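Redthorpe Kitchen Skills Project
Progress report to Pramel, second reporting period, to the end of August

1. Summary

The project equips a teaching kitchen and common room at Redthorpe for adults who are learning to cook for themselves, many of them for the first time. Your grant pays for cookware, small equipment, printed recipe cards and ingredients. During this period we finished the main equipment purchase, tested 5 recipes and opened the room for regular morning and evening sessions. Attendance stands at 62 registered learners. Spending is within budget, with one item carried over.

2. Room and furniture

The large table is now in use as the main work surface. We had planned to buy two smaller folding tables, but they wobbled when we tried them at the supplier's showroom and we kept the single large one. The top is light and glossy and wipes down easily. Its one drawback is glare from the ceiling lights, which some learners find tiring in the evening. We have asked Sinaga, who manage the building, for a price on diffusers. The armchairs stay in the room for people who want to sit between tasks.

3. Cookware

The saucepans came from Prokia as one order. We chose a deep pan with a long handle and a glass lid so that beginners can check on food without lifting the lid each time. Small bowls are used for measured ingredients. Learners put what they need into bowls before any heat goes on, then add it to the pan when the card tells them to. The carrot recipe is the first one everybody does.

Carrots, bowl and pan at the main table, with a close view of a glass lens:

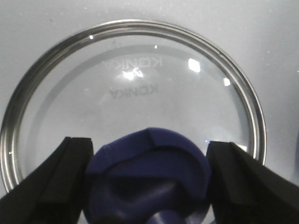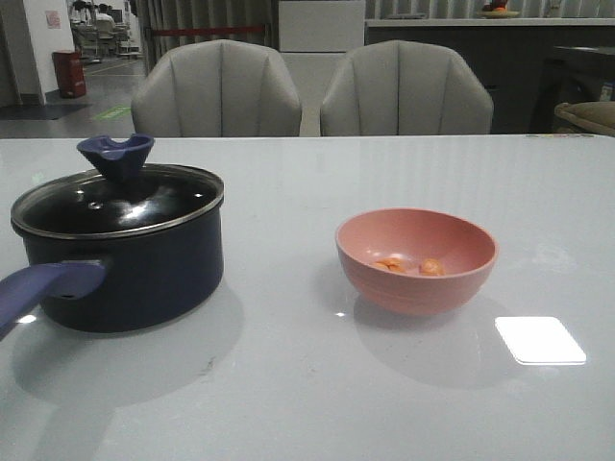
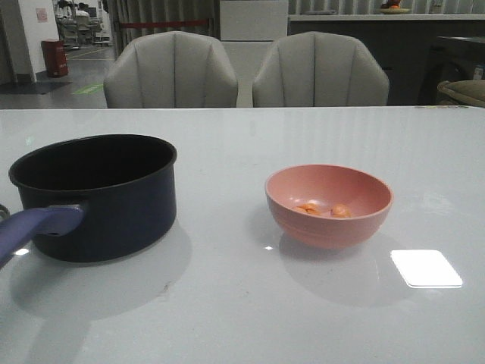
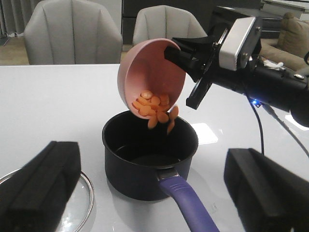 The recipe cards were rewritten twice after the first sessions. The early version put the ingredients on one side and the method on the other, and people kept turning the card over with messy hands. Everything is now on one side in large type. Each step starts with the thing to pick up, such as "Bowl" or "Lid," followed by what to do with it. Tutors say they are asked fewer questions about the order of steps.

4. Spending

Equipment and cookware to date comes to $1,959. Printing the recipe cards cost $300, including both reprints. Ingredients are bought weekly from the local market and are reported separately in the attached sheet. The unspent furniture money is held over, and we would like your agreement to put it toward the light diffusers.

5. Problems and changes

Delivery of the cookware was late, so the first sessions used borrowed pans. Storage is still tight. The lids do not stack well and take up most of one shelf, and we are looking at an upright rack for them. The evening session filled faster than the morning one, and there is now a waiting list for it.

6. Next period

We plan to add two soups and a rice dish, install the lid rack, and start a short session on washing up and putting away, which learners have asked for. Tutors will also try out a take-home set of recipe cards. The next report will include learner feedback forms and the final figures for ingredients. Please let us know about the furniture money before the diffusers are ordered.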